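Doblado de camisetas

El doblado de camisetas es la tarea doméstica que consiste en reducir una camiseta limpia a un paquete plano y de tamaño regular, apto para guardarse en un cajón, un estante o una maleta. Se aprende casi siempre en casa, mirando a otra persona, y quizá por eso existen tantas maneras de hacerlo como familias, cada una convencida (con bastante cariño, todo hay que decirlo) de que la suya es la buena.

Superficie y preparación

La cama es, con mucha diferencia, el lugar preferido para esta labor: queda a una altura soportable, admite la prenda entera y deja sitio para ir formando los montones. También sirven una mesa despejada o la tabla de planchar, aunque esta última resulta estrecha para las tallas grandes. Antes del primer pliegue conviene extender la camiseta, sacar las mangas que hayan quedado recogidas y buscar el cuello, que sirve de referencia para todo lo demás.
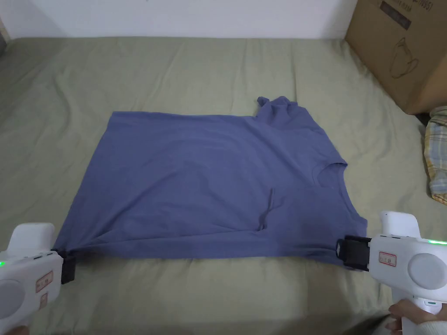
Camiseta azul extendida sobre una sábana verde salvia, con una manga todavía recogida y el cuello a la derecha.

El punto delicado de esta fase es el bajo. Si se tira de él con demasiada fuerza, el tejido se frunce y las arrugas pasan al doblez; si se deja suelto, los bordes no coinciden. Los manuales de la casa Zindska, muy leídos en su momento, recomendaban alisar con la palma abierta desde el centro hacia fuera, sin prisa.

Métodos

El doblado rectangular, el más extendido, lleva los dos costados hacia el centro, recoge las mangas sobre la espalda y termina con uno o dos pliegues transversales. El doblado vertical, llamado Undden en algunos catálogos de orden doméstico, añade un pliegue más para que la prenda se sostenga de canto y se vea entera al abrir el cajón.

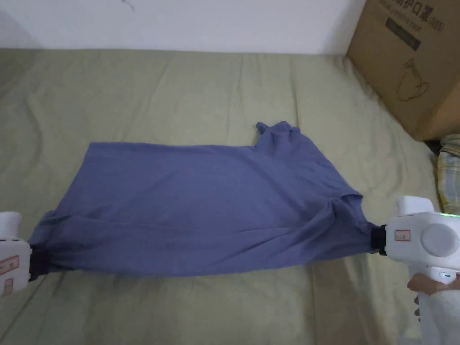 Existe además el doblado por pellizco, que se hace tomando la tela por dos puntos y cruzando las manos en un solo gesto. Es vistoso y rápido, pero exige cierta práctica, y no son pocos los que, después de una tarde de intentos, vuelven tan contentos al método de sus abuelas. Trevor Gill, en su manual Mendari, le dedica 31 páginas y reconoce que las camisetas muy gastadas se le resisten.

Tejido y peso

El algodón de 200 gramos por metro cuadrado conserva bien el pliegue y suele considerarse el más agradecido. Los tejidos más finos resbalan y piden menos dobleces; los gruesos abultan en las costuras y agradecen que se les pase la mano entre un pliegue y el siguiente.

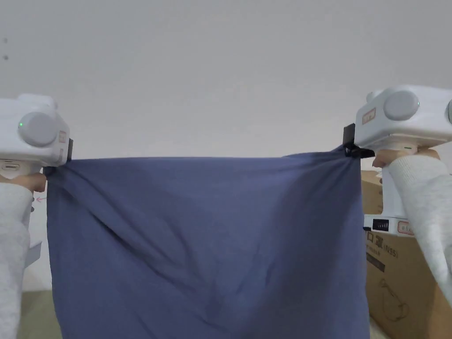
Levantar la prenda por dos esquinas y sacudirla con suavidad ayuda a que la tela caiga por su propio peso, y muchas personas lo hacen casi sin pensar antes de volver a tenderla sobre la cama. Las arrugas que queden pueden alisarse con la mano o, si son rebeldes, con una plancha tibia.

Almacenamiento

Una vez doblada, la camiseta se guarda apilada o de canto. Las pilas muy altas acaban torciéndose cada vez que alguien busca la de abajo, que suele ser la favorita. En los cajones hondos se emplean separadores, como los de la serie Fortin, de cartón forrado. Las prendas de temporada se guardan aparte, bien secas y sin apretarlas demasiado.

Véase también: plancha, tendedero, armario ropero.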